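Inskip Community Kitchen: progress report to the Undora Fund
Prepared by Brenda Salinas, 12 September 2023

Dear friends at Undora,

It's a pleasure to write to you again, and I'm sorry this one runs a little longer than the last (I did try to trim it!). When we wrote in July we were still waiting on shelving and hadn't settled on a single recipe. Since then the Zetdale evening classes have started, with 19 people signed up, and they've been coming back week after week, which makes me happier than I can say.

Of your grant, we have now spent $751. Most of that went on small equipment and on fruit, and the rest paid for printing the recipe cards. I've attached the receipts, including the one from Brorkmont that you asked about in your last letter.

The drinks unit has been our biggest piece of work. Many of our cooks have always poured by eye, and they're very good at it, but it makes a recipe hard to write down for somebody else. So we've been going through the cold drinks one at a time, weighing what goes into each cup and putting the figures on the card. The lemon cooler comes first because everybody likes it.
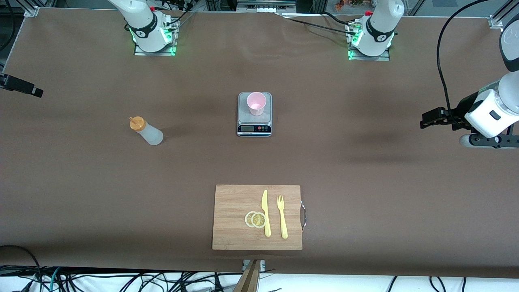
We weigh the cup before anything goes in, set the scale back to zero, and then add the syrup from a squeeze bottle until the number matches the card. Lemon slices are cut ahead of time on the board and go in last. One batch makes six servings, and it takes 500 grams of sugar syrup if you like it as sweet as my mother did. A lighter version is still being argued over, very cheerfully, and I'll send you both cards once the group has picked its favorite.

Next on our list are the ginger tea and the iced hibiscus. We would also like to buy a second scale, and I'll put the cost in a separate note so you can look at it when you have a minute.

With warm thanks from all of us,
Brenda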